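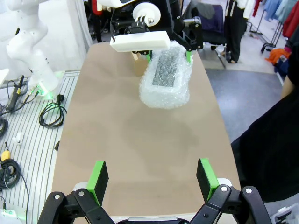 Start with the postage bill, wait for the groan. The Skurville shop mailed 62 parcels in April, and the padding cost more than a few of the things inside. Bubble wrap is mostly air, so we pay to ship air to Beaulieu. With one layer you can still make out the dark gray, speckled thing inside, and customers take this as a sign we stopped early. (Pause. Jaanus Ozoliņš will object. Let him.)

Next: corners. They go first, always. Double the wrap there, tape once, put the roll down.
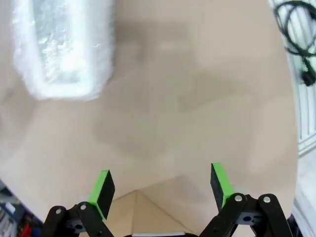 Then the drop test from Bustasville, 28 inches onto concrete, 2 breakages. Mention the lamp. Do not mention whose lamp.

Questions, then coffee. Hand out the tape.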